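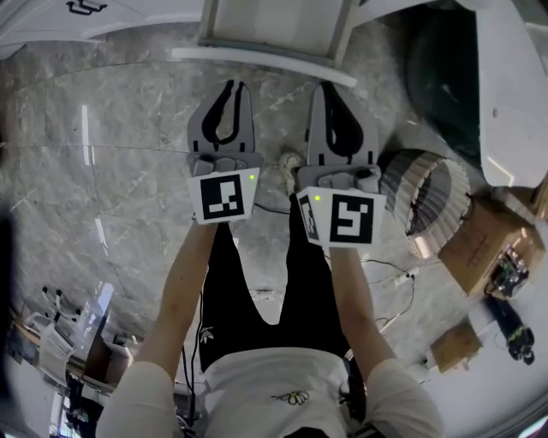 Caroline Shemweta said the ankle boots sold out in her size on the first morning, and that she has put her name down for the second batch in August.

The boots are the first women's style from Drinano, a small shoe label that until this summer made only men's loafers and belts. They went on sale at the Tanovska store on Sunday, July 7, 2024, and on the label's own site the same day.

The style is called the Ondieki. It has a calf leather upper, a side zip, a rounded toe and a stacked heel a little lower than the one shown to buyers last winter. Drinano changed the heel after store staff wore samples through full shifts and asked for something easier to stand in. The lining is leather and the sole is rubber, glued and stitched.

Drinano made 2000 pairs in the first run, in black, tan and a dark green. By closing time 678 pairs had been sold between the store and the site. The tan went fastest. Black is still available in most sizes, and the green is left mainly in the smaller ones.

"We were careful with the green and we probably ordered too little of it in the middle sizes," said Emmanuel Nyanda, who runs sales for the label. "The August batch will fix that."

The second batch will also bring half sizes up to 9 1/2 and a wider fit. Customers had asked for both when the samples were shown. Anyone on the waiting list will get an email two days before the boots go back on sale, and the list closes when the batch is fully spoken for.

Drinano has kept the price the same across all colors and says the wide fit will not cost extra. Unworn pairs can be exchanged within six weeks, in the store or by mail. Boots bought online can be returned at the Tanovska counter with the packing slip.

A knee-high version on the same heel is planned, with a stretch panel at the back of the calf. It will be made by Fokitz, the workshop that already stitches the label's belts. The shaft height has yet to be settled, and samples of the taller boot will be on display at the store in August, though they will not be for sale.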